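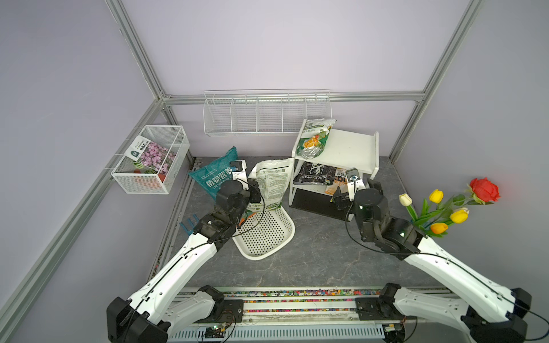 Potting Corner Gets a Reset Before Winter
October 6, 2020

The growing season is winding down at the Gutlow Community Garden, and the potting corner is due for its yearly cleanout. Members who keep supplies there have until the end of the month to collect them or label them. Anything left without a name after that goes into the general stock and may be used by whoever needs it in the spring.

Wanda Szulc has taken on the job of reorganizing the corner this year. Her plan is to get as much as possible onto the walls and leave the floor clear for sweeping. Most of what we store is small: seed packets, hand tools, plant labels, twine, pots in the smaller sizes. Little of it needs a deep shelf, and a lot of it gets lost on one.

Wire mesh baskets will hold seed packets and small pots. Stand the packets upright with the picture facing out so the next person can read them without taking everything down. An open packet should be folded over twice and clipped. If you are saving your own seed, use a paper envelope and write the plant, the plot number and the year on the front. Flower seed and vegetable seed go in separate baskets. They were mixed together last spring, and several people in the June planting group ended up with zinnias where they wanted chard.

Divided wire racks are for labels, pencils, clips and gloves. Please use one compartment for one kind of thing. Gloves should be shaken out and dry before they go in. Pruners and other blades don't belong in the racks and should be returned to the locked cabinet by the water tap.

Bags of plant food need more care than they have been getting. Close the bag tightly after each use and put it back inside the lidded bin, off the floor. Do not pour plant food into jars or yogurt tubs, even if the bag is torn. Put the torn bag inside a larger clear one so the printing can still be read. If the printing is in a language you don't read, ask before you mix any. Iresha Abeysekara keeps a notebook with the mixing rates for everything we have on hand, and she will add yours if you bring the bag to her.

Flower pots should be emptied, brushed and rinsed before they are stored. Plastic pots nest inside each other by size, and clay pots should go on the lower shelf with newspaper between them. We lost a good number of clay pots to frost last winter, so please don't leave any outside against the fence. Cracked plastic pots can go in the recycling barrel. Cracked clay is wanted for drainage, and there is a bucket for it under the bench.

Supplies and costs

The garden has $319 left in this year's equipment money. Rafsan Haque priced baskets and racks at two stores in Lusden and expects the whole job to come in at almost $400 if we buy everything new. To make up the difference, we are asking members to look at home for white wire baskets or racks they no longer use. Hooks are useful too. Rust is fine if it can be sanded off.

Drop donations at the Bepari Street gate any morning before noon. Shanthi Uddin has the key and will put them under cover.

Work day

We need seven people for the main work day. The jobs are emptying the shelves, washing down the walls, hanging the baskets and sorting what comes back in. Bring work gloves and a mask, and a screwdriver if you have one. There will be two shifts so that the corner doesn't get crowded. Sign up on the sheet at the gate or call Anoma Navaratnam, who will confirm the date once the shifts are full.

The seed swap table is on hold until spring. Members who have already set aside packets for it can leave them in the box marked Swap, next to the sign-up sheet.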